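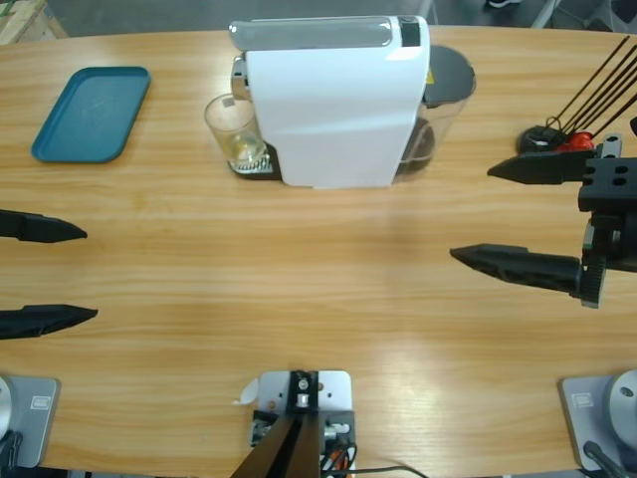 **Session 4 notes: action chunks and the wait problem**
Pieter Gumede, updated January 9, 2018

Okay, so last session we got as far as a policy that outputs one command per tick, and I left you with the question of why it shakes so much. Most of you guessed noise in the joint readings. That's part of it! But the bigger part is that every tick the policy gets to change its mind, and it does, a lot.

So today we predict a chunk. In Clurenix you set `chunk_len` to 40, the policy hands back 40 commands for both arms, and the controller plays the first 15 before asking again. The leftover commands get blended with the new chunk (look at `blend.py`, it's short, please read it before you email me).

I'm using the coffee task all the way through, because it has a nasty spot in it. The left gripper comes in over the teal tray and has to end up right by the glass, with the drip tray under it and the machine's housing close by. An error you'd never notice in open space matters a lot there.
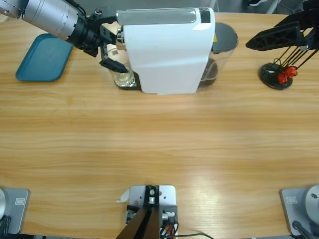

Now, waiting. When the arms hold still in a demonstration, the joint positions barely change, so a policy that only sees the current state can learn to hold still forever. I lost most of August to this one. Two things to try:

- Drop idle steps from the training set. Our Sturholm set has 1,128 demos, so start with a small slice.
- Give the policy the last 5 observations, and check that it hasn't just learned to copy its previous command.

Try them separately first, please, or you won't know which one helped.

**For next time:** run the replay script with `chunk_len` at 5, 15 and 40, and plot the commanded wrist position against the measured one. Bring the plots even if they look terrible (mine did). We'll start with the lag between camera and controller, so keep your timestamps!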